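Sorting Assistant, Knitted Goods (part-time, 2 posts)

Employer: Hisard Textile Recovery
Location: Yatsenko Yard, Proveck
Reference: KG-56
Hours: 20 per week, mornings
Contract: fixed term, to the end of September
Grade: 5
Closing date: Monday, March 11, 2024

About the work

Hisard sorts and pairs knitted accessories for reuse. Most of the intake is gloves, with smaller amounts of hats, scarves and offcuts. The posts advertised are bench posts in the glove section. They cover first sort, flat laying, pairing and clearing down.

Work is done at a table, one small batch at a time. Gloves come to the table in a rectangular plastic bin. The sorter takes them out singly, lays them flat with the fingers pointing away from the body, and compares colour, cuff and size before any pair is made up. Gloves that have no match stay in the bin or go back to it, and are passed to the odds shelf at the end of the batch.

Colour is the first test. Light blue and pale green are kept apart from the start, even where only one green glove is present in a batch.
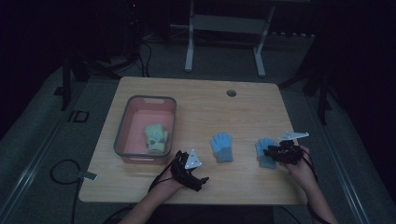
Main duties

1. Collect the batch and its paper slip from the intake rack. Check that the slip number matches the number on the rack.

2. Empty the bin one item at a time. Do not tip it out.

3. Straighten each glove by hand. Fingers that have been pulled inside the glove must be brought out before the glove is measured.

4. Pair by colour, then by cuff, then by length. Left and right are settled last, as many of the knitted gloves we handle fit either hand.

5. Put aside any item with a hole, an open seam or heavy pilling. Mark the slip with the letter R for repair or F for fibre.

6. Keep fluffy and loose-textured items together in their own group. These shed on to neighbouring items and are handled after the smooth knits, when the table can be brushed.

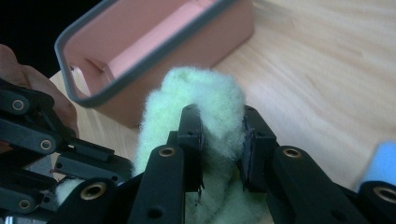 Soft pale green material beside the pink bin.

7. Enter the totals on the slip and return it with the batch.

8. Brush the table between batches. Loose threads and wisps of fibre go into the lint bag and must not be swept on to the floor.

Judging colour

Applicants should be comfortable telling close shades apart for a full morning. A common case is the two-tone glove, where the cuff is a slightly greyer version of the hand. The difference can be small — a light blue glove with a duller blue cuff is easily put with one that is plain throughout. We teach the comparison on a pale wooden table top in daylight, and the same conditions are used for the work test.

Colour names are taken from a printed card kept at each table. Please use the names on the card and do not add new ones to the slip. Where a shade falls between two names, write both, with the closer one first.

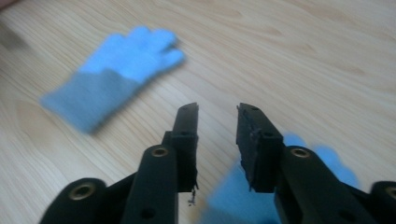
What we ask for

Essential:
- Able to sit or stand at a table for up to 2 hours between breaks
- Good near sight, with glasses if worn, and normal colour vision
- Steady, tidy handling of soft goods
- Able to read and fill in a short form in English

Useful:
- Earlier work in a laundry, charity shop, mill or stockroom
- Some knowledge of knitting or mending
- Familiarity with Murex stock slips (full instruction is given)

Applicants with a wool or dust allergy are asked to say so on the form. It does not rule out an application, but the fibre group may not be suitable and other duties can be arranged.

Lifting is light. A full bin can be carried by one person, and a trolley is provided between the intake rack and the tables. Sleeves should be close-fitting, and rings with raised settings should be taken off or taped, as they snag on loose knit.

Training and work test

New starters spend their first 5 shifts working alongside an experienced sorter. The work test at interview takes 20 minutes. Each applicant is given a mixed bin and asked to lay out, pair and record the contents. Speed is noted but is given less weight than correct pairing and a clean slip. No preparation is needed.

How to apply

Application forms are held at the Yatsenko Yard office and can be collected on any weekday morning, or sent by post on request. Quote reference KG-56 on the form and on the envelope. CVs are accepted only with a completed form.

Forms must reach the office by noon on the closing date. Late forms will be kept for the next round unless the applicant asks for them to be returned. Shortlisted applicants will be told the time of their work test in writing. Travel within Proveck is refunded on production of a ticket.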